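Ticket 673: Ravley gripper loses grip on CPU, Barbier gripper does not
Status: open
Assigned to: Gwenaël Coste

Wednesday, 14:10. I repeated the pick test with both grippers, same arm, same controller settings. With the Barbier I had 29 good picks and no drop. With the Ravley there were 5 drops, all when the arm turned after lifting.

15:30. Changed the finger pads on the Ravley and lowered the speed. Still dropping. I do not think the controller is the cause, but I would like a second opinion from Julley.

16:45. The next comparison is placing into a real board, and I need the approach height confirmed before I run it. The chip starts from a pocket in the grey printed tray, left of the Dell board, and the socket's metal retention frame stands upright, so please check that the wide Ravley fingers can go down without touching it. One RAM stick is also fitted in the slot on the right.

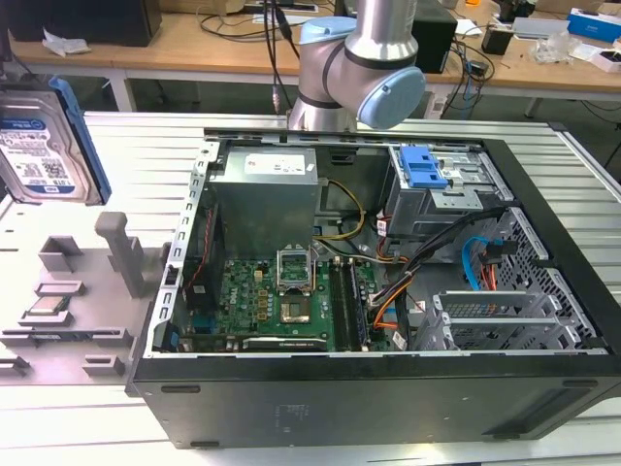

Last updated: Wednesday, 16:52
Brellora Support | Contact us | Back to top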